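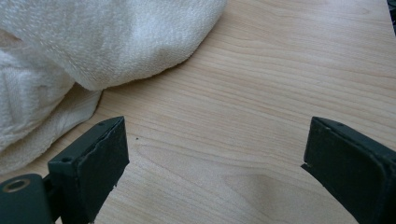

Home | Kits | Guides | Spares | Contact

Recording your first towel task with the Fulia hand-held kit

Print this page | E-mail this page

I've had the Fulia pair on my bench for 5 weeks now, so here's how I get going. Plug both cables in before you pick anything up, then open and close each gripper fully so the software learns its range. Start with one cloth - plain and thick is easiest. Pinch a fold, not a flat bit, and lift slowly!

Next, try it with a bin. Go in from above with one hand and park the other well clear.

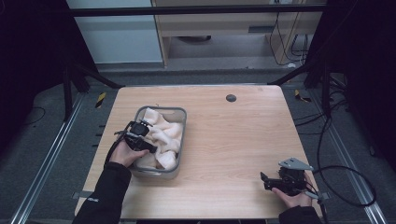 Left gripper over the bin, right one resting near the table edge.

Save after every go. I did 200 takes before I liked my own folding (my wrists did complain), and binned the first lot. If a cable tugs, stop and give it more slack - a jerky take is no use to you later.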